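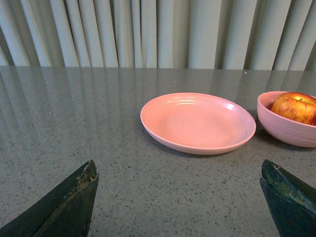 Harasym, kitchen editor

Search tips and recipes
Kitchen > Fruit and Vegetables > Storing Apples

Apples keep longer in the cold than most people expect. In my kitchen only the ones for today stay out, and the others go to the bottom drawer of the refrigerator, in a bag with small holes.

Check the bag every few days. One apple with a soft spot can spoil its neighbors, so take it out and cook it the same evening. Keep apples away from carrots, which become bitter near them, and from potatoes.
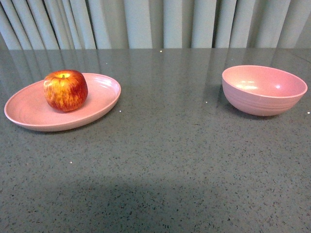

One apple on a pink plate, with the bowl beside it.

Wash the fruit just before you eat it. If you wash it earlier, dry it well with a towel. For cut slices, I stir a half teaspoon of salt into two cups of water, leave them in it for five minutes and rinse. They stay light until lunch.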